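Home | Docs | Data cards | Contact

# Cistano Hand Tools: data card and collection rules

Last updated 9/19/23

Cistano is a set of two-arm teleoperated episodes recorded at Hilterbridge. The task is handling small garden tools in and around a basket. This card lists the rules operators follow and what we reject. Wilson Cuadros maintains it.

## Cell setup

Both arms are bolted to the front rail. Check the mounting plates before the first episode of a shift.

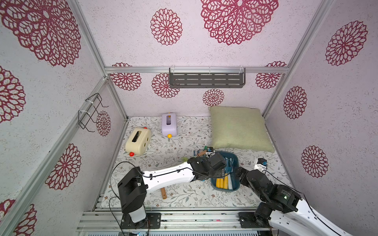

Wall and floor coverings change between sets and never within one. Log the covering under `scene_id`. Props at the back of the cell stay in for the whole set, including ones the task doesn't use.

## Grasp rules

- Grip tools by the handle. A grasp on the tines is marked `bad_grasp` and kept.
- Close at low speed until both fingers touch, then lift.
- No more than 3 regrasps per tool. 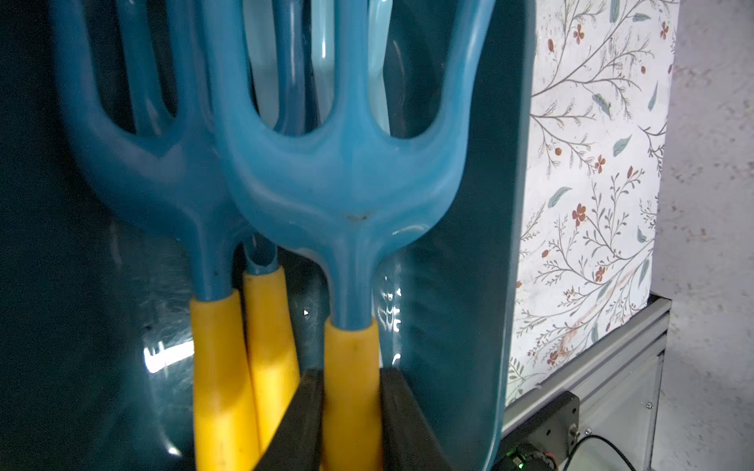
If a neighboring tool comes up with the one you want, lower both and start the grasp again. Don't shake it loose. Abla Khoury reviews every episode with the `contact` flag set.

Worn or marked tools are fine. Replace any with a cracked handle.

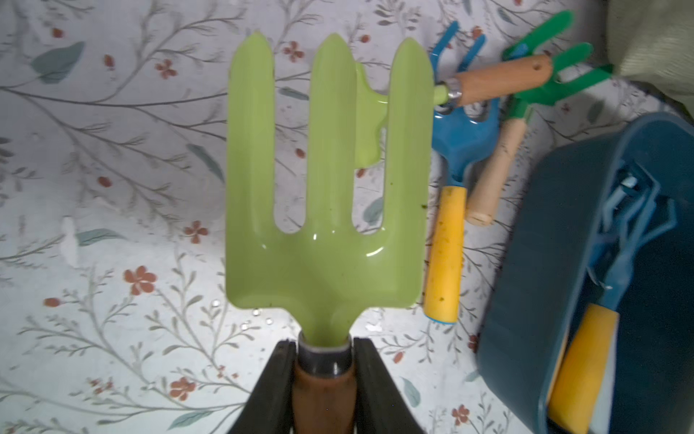

*Wrist view: lime-green fork held by the handle.*

## Stop conditions

Stop if an arm touches the frame, a cable catches, or anyone reaches past the front rail. Both arms must be disabled before hands go in. Wait 2 seconds after the stop light.

## Episodes

300 episodes, 14 operators. Episodes cut short by a stop are in `partial/`.
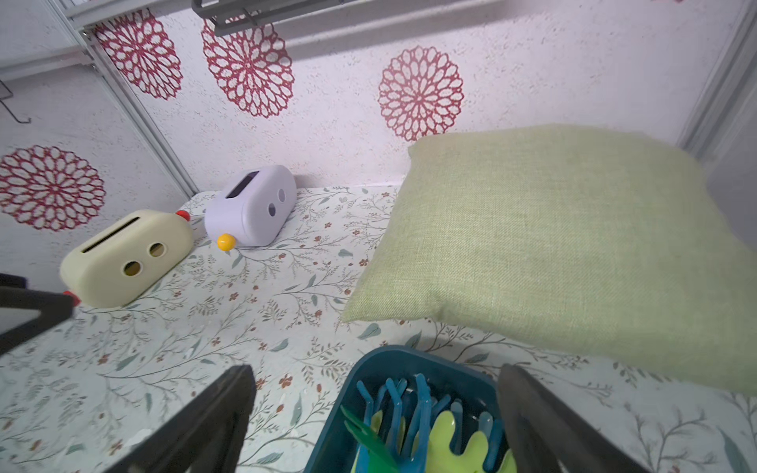 *Wrist view: gripper open over the basket.*

## Known gaps

Camera calibration from January was lost for one set. The Salazar converter drops gripper force; use Drastument if you need it.

2 comments | 14 shares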